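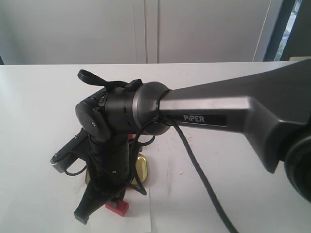 3.2 Work surfaces and glare

Two rooms, both at the Tralldale site. Same size, same ceiling height, windows on the north side only. The first had the old oak-colored tops from before the refit. The second had white tops (Figure 2). Everything else we tried to keep the same – chairs, blinds, the order of the tasks, the printed sheets.

Light levels were set at the table, not at the ceiling. Earlier work on reading comfort often reports what the lamp puts out and leaves it there, and that makes it hard to compare rooms. We used two settings. Low was 400 lux at the center of the table, high was 1,000 lux. Both were checked with a hand meter before each session and again at the end. Drift was small in the morning and larger late in the day, when the sky outside changed faster than we could adjust the blinds. Sessions where the second reading was clearly off were dropped and run again.

Each person did the same task in both rooms. Read a page of plain text, mark the misspelled words, then copy a short table of numbers by hand. Pencil, not pen. Ink gave trouble in the pilot – some of the pens left a shiny line, and people tilted the sheet to get rid of the shine, so we were partly measuring the pen. Pencil on uncoated paper fixed most of that. Paper came from a single supplier, Prerkar, one batch for the whole study.

Room order was swapped for half the group. There was a break of some 20 minutes between rooms, spent in the hallway under the ordinary lights. Long enough for the eyes to settle, we think, though we did not test this directly. A longer break would of been better but the rooms were booked.

After each task people filled in the Nusell comfort sheet. It asks about squinting, tired eyes, headache, and whether the page looked "washed out". We left out the questions on screens. We also added one line of our own at the bottom, asking if anything about the table itself had been annoying. That line was an afterthought and is not scored, but the answers were useful and we come back to them below.

Reading speed hardly changed between the rooms. At the low setting the white tops did slightly better on the copying task and the same on the marking task. At the high setting the picture flips. People finished the page in the same time, but they rated it as harder, and the complaints about squinting went up. The washed out item moved the most. The dark tops showed no such change from low to high.

This fits with the simple idea that the sheet needs something behind it to stand out from. White paper on a white top has a weak edge. Under soft light that seems fine, even pleasant. Under strong light the whole area around the page is as bright as the page, and the eye gets no rest when it wanders off the line. The free comments say much the same in fewer words. "Too much table." "Couldn't find the corner of the sheet." One person put a folded sweater under the page and asked if that was allowed. It was not covered in the protocol, we let it stand.

Finish matters too and we can't fully seperate it from color. The two tops differ in sheen as well as shade. A matte white top next to a glossy white top would be the proper test. Not done here. The Moon lamps also throw a fairly narrow beam, so a bright patch forms in the middle of the table and falls off toward the ends. People sitting at the ends had an easier time of it. Seat position was noted but not balanced, which is a weak point of the design.

For the analysis in Section 4 we keep the two light levels apart and do not pool them. Ratings from the pilot are left out.

Figure 2. White tabletop, Tralldale site.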